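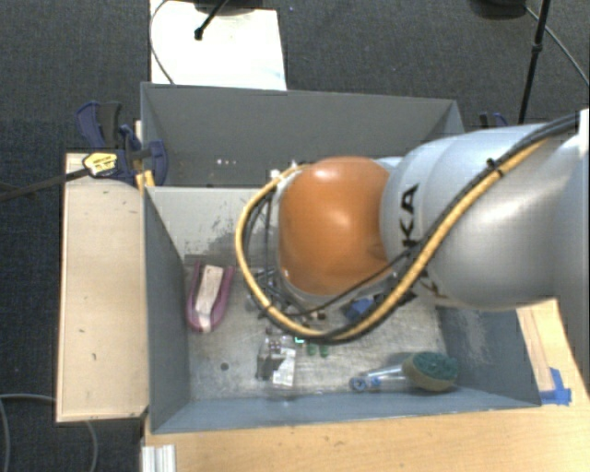 Fig. 1. Mixed household items in the gray bin, with a clear bottle and a dish brush toward the front.

Session 2: Sorting the Bin

Okay, last time we talked about closets and I promised you something smaller, so today it's the mixed bin. You know the one -- it lives near the sink and everything ends up in it. I like a shallow, open one for class because you can see what you've got without digging (Janaína Portela teaches the other section with a deep tub, and we've agreed to disagree!).

Start with the bottle in Fig. 1. It's lying on its side, and I'd pull it first, just so it can't roll into your way. Then ask yourself what it's for. A clear bottle with its label still on is easy to deal with, and if the label's gone and you can't say what's inside, it does not go back under the sink.

The brush is my favorite. Round head, clear handle, blue ring at the end -- so hang it up! I've been saying this for years. A brush stored flat in a bin sits in whatever is on the floor of that bin, and look at the smudges on this one. Hannelore Kramer's Lenthorpe handout, which you all have, gives brushes a whole page, and I'd read it before you buy hooks.

Small stuff next. The two little green pieces behind the bottle are exactly the kind of thing people leave for last and then tip back in. Give small parts their own jar. I use an 80 ml one at home and it fills up faster than you'd think.

The purple-and-white piece by the left wall goes in your "soft or not sure" pile. Pick it up, decide, move on.

For next time: empty one bin at home, wipe the floor of it, and put back only what you'd reach for in February as well as in summer. Write down what you moved and where it went. Roughly 100 words is plenty, and please bring it on paper.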